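Project report: Handling glassware by robot — what we learned from the Witlow open day

Sarita Pandey and So-yul Oh
Module: Automation in the Laboratory
Supervisor: Cinzia Villa

1. Background

Our project asks whether a small teaching lab could hand over some of its test tube work to a robot arm. By the start of June we had read a fair amount and written a first plan, but neither of us had stood next to a working arm. Cinzia Villa suggested we go to the open day at Witlow, where the Havska group shows its lab automation work to students and local firms. This part of the report covers that visit. The design part follows in a separate file.

2. The visit

The open day ran from late morning until four. Visitors signed in at the front desk and were given a floor plan with the demonstrations marked on it. There were 22 in all, spread over two floors. We had picked out four beforehand and managed to see three of them. The fourth, a pipetting station, had a long queue each time we went back.

The one that mattered most to us was the tube handling demonstration on the ground floor, run by Orlando Alvarado. He gave a short talk first and then let the arm work while people asked questions. We stayed for two sessions, because in the first one we were too far back to hear much.

3. The tube handling demonstration

The task sounds simple. The robot takes a glass tube and puts it into a rack. Orlando Alvarado told us the group had spent most of a term on it. Glass is clear, so a camera often has trouble finding its edges, and a thin tube can crack if the gripper closes too hard. If the grip is too light the tube turns as it goes down and catches on the side of the hole.

The arm holds the tube upright and brings the tip over the chosen hole before it starts to lower. The group calls this the hover step. It was added after early trials in which the arm came in at a slant and knocked the rack along the table.

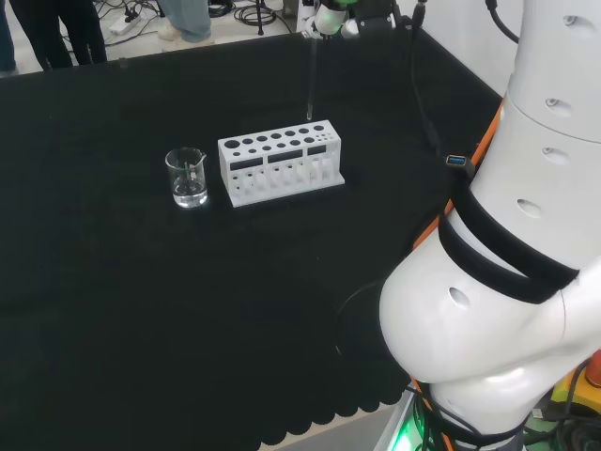 Page last changed: 24 June 2020

The rack has round holes of different sizes, with the larger ones at one end and the small ones at the other. This was useful for us to see, as our own plan had assumed one size of hole all the way along. A wide hole forgives a small error in position and a narrow one does not, so one rack can be used to test how exact the arm needs to be.

We asked why the table was covered in black cloth. The answer was that a plain dark surface helps the camera pick out glass, though reflections still cause trouble under strong ceiling lights. We have added a dark cloth to our equipment list.

4. What we asked

Sidra Satti, who wrote most of the control software, answered our questions after the second session. Our notes are given in short form.

Speed: the arm could move faster, but the group keeps it slow near glass. The hover step alone is set to 700 milliseconds.

Failures: in the group's last full test there were 271 attempts, and 26 of them ended with the tube not seated. Most of these were at the narrow holes. She did not have a figure for breakages with her.

Software: the group uses its own planner, called Wirora. It is not open to outside users yet, but she offered to send us the notes on how grip force is set.

Safety: a person stays within reach of the stop button whenever the arm is on. We had left this out of our plan completely.

5. Changes to our plan

We have made four changes as a result of the visit. The rack will have mixed hole sizes. A hover step goes in before every lowering move. One of us will always stand by the stop button and do nothing else. We have also dropped the idea of filling the tubes in the first round of tests — dry tubes will come first, and water only once those results are steady.

We have not settled the question of the camera. So-yul would like to fix it above the rack, while Sarita thinks a camera on the arm would cope better if the rack gets moved. Both will be tried with the Chae rig when it is free.

6. Still to do

Get the grip force notes from Sidra Satti. Draw the new rack and have it checked. Book the Chae rig for two afternoons. Write up the pipetting station from the printed handout, and say clearly that we did not see it running.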